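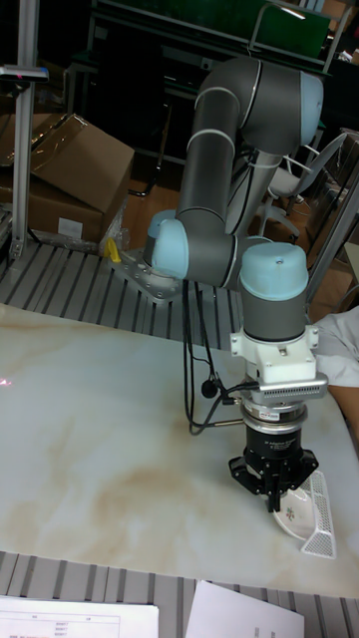 Racking small round dishes: notes on angle, spacing and surface
Compiled by Urszula Tomaszewski. Last revised 13/01/2024.

The page covers the drying position of small tableware, mainly shallow round dishes that are too low for the slots of a standard plate rack. Large plates are dealt with on the Rokdale page and are left out. A slotted rack holds a plate by its lower edge and one face. A mesh rack has no slots, so the dish has to lean. The white dish with the red and green floral motif is at an angle against the white mesh rack, and the rack stands directly on the marble-patterned top with no tray visible under it. Lean is the first thing to set. Spacing comes second, and the surface under the rack third.

Angle
The working value for a shallow dish is 60 degrees from the tabletop. At a flatter setting, water collects behind the rim and stays there. At a steeper one the dish tends to slide down the mesh until its foot catches on something, usually the next dish. Set the lower edge first, then let the upper edge come back onto the mesh. Letting go before both edges have contact is the usual cause of chips.

Spacing
Leave a clear gap between neighboring dishes at the rim. Two dishes that touch will hold a line of water at the contact point, and on patterned ware the line dries as a pale arc over the decoration. A full load in the Villonico mesh rack is 8 small dishes in one row. A second row fits, but the front row then has to come out before anything behind it can be reached.

Decoration
Printed motifs on low-cost dishes may sit over the glaze or under it. Run a fingertip across the edge of the print. If a step can be felt, treat the print as over the glaze and keep it off the mesh. Where the motif is on one side only, turn the dish so that the plain part of the rim takes the contact.

Tabletop
White tops with beige and tan veining hide mineral marks well, which makes them easy to neglect. Look along the surface at a low angle with a lamp behind it. Rings show up as dull patches. Wipe with plain water, then a dry cloth. The Ledis cleaner we used until March left a film on patterned tops and is no longer on the supply list.

Rack position
Keep the rack near the edge where the dishes are handed over, with the long side parallel to that edge. Cables, cloths and sleeves should pass behind the rack or well above it. A rack that stands on a smooth top can be pushed along by a dish placed too hard — mark two corners with tape if it has to return to the same spot each time.

Breakage log
Sławomir Jakubowski keeps the log. The current sheet covers 1,155 placements of small dishes and will be closed at 2,000. Rim chips are entered separately from full breaks. Hairline cracks found later are entered under the date they were found.

Replacement dishes come from the Cáceres order, same diameter, mixed patterns. Plain white ones are kept back for the angle checks.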